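Rounded end on a cylinder keeps coming out with facets

Posted by Sadia Khattak in Modeling Help
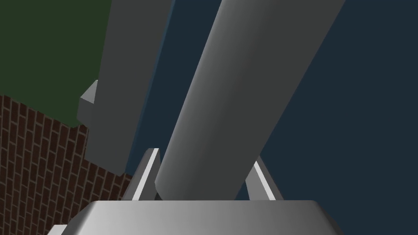

Gray cylinder with a rounded lower end, matte shading.

I'm making a plain rod for a class assignment in Avbridge. I want one end rounded over. When I bevel the edge it looks fine from far away, but up close there are flat bands all the way around. I have tried raising the bevel segments and nothing changes. Do I need more sides on the cylinder itself? The file is already at 3846 faces and my laptop is slow.

Heather MacBrayne
Check your normals before you add anything. Select the whole object, set shading to smooth, then turn on the angle limit so the flat end stays flat. Bands around the curve are nearly always flat shading — the geometry is usually good enough. Also apply the scale first. If you stretched the cylinder to get the length, the bevel will stretch too and the rounding will look squashed.

Darcy Gill
just use more sides. i use 300 and never have problems

Kristóf Boros
300 is far too many for a slow laptop. Try 48 with smooth shading. If you still see bands, look for doubled vertices on the rim and merge them. I had 2 rims stacked on top of each other once and it looked the same as what you describe.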